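I finally got the laundry corner sorted out, and I'm a little embarrassed by how happy it makes me. If you came by in February you'll remember the pile (you were all very kind about the pile). Zuleica Camargo had been after me to deal with the towels for ages, so one evening I put on the radio, dumped everything out and got going.

First job was deciding what stays. I kept the soft ones, the good-sized ones, and a couple I'm just plain fond of. The scratchy ones went to the animal shelter over in Araújo, which takes old towels any morning before noon and was really glad to have them! Call first if you've got a big load — their closet is tiny.
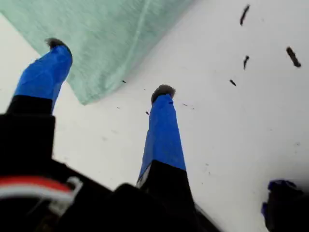 Then came the folding. I've always done halves and halves again, and my stacks always slump over by the weekend. Zuleica folds in thirds the long way, then in thirds again, with the folded edge facing out, and I have to say hers look like a hotel. It took me nearly 30 minutes to get through the whole pile her way, but I'm getting faster. Anything green goes on the bathroom shelf now, and kitchen cloths get their own spot by the stove so I quit drying dishes with the bath towels.

One more thing on washing. I've cut way back on fabric softener and use 2 spoonfuls of plain vinegar in the rinse. My sister swears you need a whole cup, so we're still arguing about that one. If you've got a trick for getting that musty smell out of older towels, drop me a note and I'll put it in the next issue — I have one from the lake that's beaten me so far.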